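Shop Floor Automation Board > Cells, Grippers and Guarding > Rules and good practice

Thread: Is a written "paper handling" rule worth anything?

gridlock_hal
Posted Nov 10, 2024

Our site got a new practice sheet for gripper work on printed matter. It came from Drastorine, the consultants, and 2 pages of it are about one thing: the fingers should come at a sheet or brochure from the open edge, never across the face. Then there's a rule that a wrist camera view "shall be confirmed usable" before every close. Usable by whom? Measured how? It doesn't say.

I've run arms for a long time and I don't see what this buys us. Paper bends. You go in slow, you grip, you look at it afterward. Has anybody worked under a rule like this and seen it change anything?

Halvard Torvik

augusta_a
Re: Is a written "paper handling" rule worth anything?

We have the same sheet, and I dislike it for a different reason. It treats a brochure like a flat part.
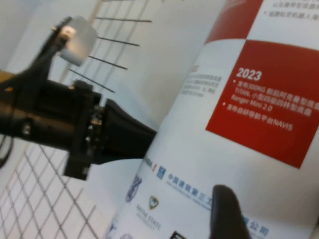 Approach direction is the one item on that sheet I'd keep, and even there the wording is bad. "Open edge" assumes the page lies flat and the edge stays where you taught it. With the page curving away like that and one finger already over the row of logos, which edge is the open one? I'd want the rule to name a clearance from the paper at the fingertip, in numbers, and say who checks it. As written, two people could do opposite things and both sign the form.

yaw_yk
Re: Is a written "paper handling" rule worth anything?

Disagree with both of you a little. I read "never across the face" as being about marks on print. Customers reject scuffed covers. We had a run of 200 catalogs for Opoku come back over finger marks, and after that I stopped laughing at the rule.

That said, I asked Drastorine where the camera line came from and got a paragraph about "industry experience." No test, no reference. So I follow it and I don't believe in it.

gridlock_hal
Re: Is a written "paper handling" rule worth anything?

Yaw, did the rule fix the marks, or did you change the pads the same month?

yaw_yk
Re: Is a written "paper handling" rule worth anything?

Changed the pads in January. Rule came the same week. So fair enough, I can't tell you which one did it.

afia_ach
Re: Is a written "paper handling" rule worth anything?

The camera rule is the one I'd fight for, sorry Halvard. Not in its current form. But we had people pressing "confirm" on views that told them nothing at all.
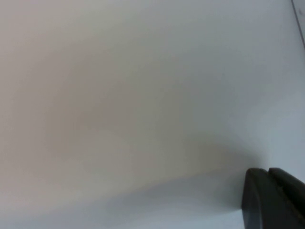 Wrist view, one finger in the corner and pale surface over nearly all the rest.

Would you sign that as usable? I went through 353 confirmed closes in our Ulenis log and pulled the stored views. Plenty were no better. The operators weren't lazy. The sheet says to confirm, it gives a button, and the button works whatever the camera sees.

My version: if you can't point to both the fingertip and the edge you're about to grip, you back off and look again. That fits on a sticker.

gridlock_hal
Re: Is a written "paper handling" rule worth anything?

No, I wouldn't sign that one. There's a bit of a dark edge up in the top corner and the finger is way down in the other, so by your sticker somebody could still argue they "pointed to both." See the problem? Every rule like this gets read by the person who wants to get on with the job.

afia_ach
Re: Is a written "paper handling" rule worth anything?

OK, then "the edge next to the finger." I'll take the edit.

AR_Quartey
Re: Is a written "paper handling" rule worth anything?

Slightly off to the side: please don't let anyone file this under safety. Our Tratau auditor saw the camera confirmation in a binder and took it as a protective measure. It's a quality check. It does nothing for a hand near the gripper, and your risk assessment still has to cover that separately. I spent a whole afternoon getting it moved to the right section.

On the main question, I'd drop the form and keep the stored views. Look through a handful every shift change. A signature tells you somebody had a pen.

augusta_a
Re: Is a written "paper handling" rule worth anything?

Stored views are only good if somebody has the time, and ours doesn't. I'd still rather have a clearance number.

gridlock_hal
Re: Is a written "paper handling" rule worth anything?

Then give me one and say what paper you tried it on. I'll run it here on coated and uncoated and post what I get, pads unchanged this time. Until then the sheet stays in the drawer.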